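Play Kitchen Tabletop Collection: README and Data Card

Maintained by the Household Objects Group, Praklow
Card prepared by Annick Penner and Jinlong Fang
Last revised in September

1. Summary

The collection records toy kitchenware and toy food as laid out on a table during pretend cooking, serving and clearing. It holds 1,821 overhead color photographs covering 131 arrangements. Each photograph is accompanied by a plain text note listing the objects present and how they rest in relation to one another. The material is intended for work on object naming, spatial language and the study of everyday sorting tasks.

2. Objects

The inventory is divided into tableware, preparation items, bottles and food. Tableware includes plates, bowls and cups. Preparation items include colanders and pans. Food pieces are entered singly, except for french fries, which are entered as a group whenever the sticks touch or overlap. Pieces of the same type are not given separate names; two strawberries in one arrangement are both entered as "strawberry".

Colors are recorded in everyday words. Where two annotators chose different words for the same item, such as "teal" and "green", both words are kept in the note. Candela Cifuentes reviewed the color terms for the whole collection.

3. Arrangements

An arrangement may be tidy or untidy. In the serving series, one item is placed on a plate and the remaining pieces are left on the table. The item on the plate need not be food – a ketchup bottle lying on its side is a valid entry, and the note gives the direction of its cap.
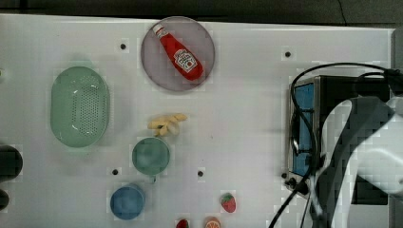 Page 4 of 9

The note for a layout of this type reads: "Red ketchup bottle on round plate, cap to upper left. Mint-green colander at left. French fries in a loose pile below the plate. Teal-green cup below the fries. Blue cup lower, slightly left. Strawberries and orange slice along the bottom."

4. Annotation rules

"On" is used when one object rests upon another. "In" is reserved for cups, bowls, pans and colanders. "Below" and "above" refer to position in the photograph. An object that is only partly visible is listed if its type can be determined; otherwise it is entered as "unidentified". Screw holes in the tabletop are not listed.

5. Known limitations

Fruit is better represented than vegetables. In 59 photographs the notes were written by a single annotator and have not been reviewed. Labels on bottles are not transcribed.

6. Corrections

Reports of errors should state the arrangement number and the line of the note concerned. They are handled by Demetrio Carrasco at the Villanueva office.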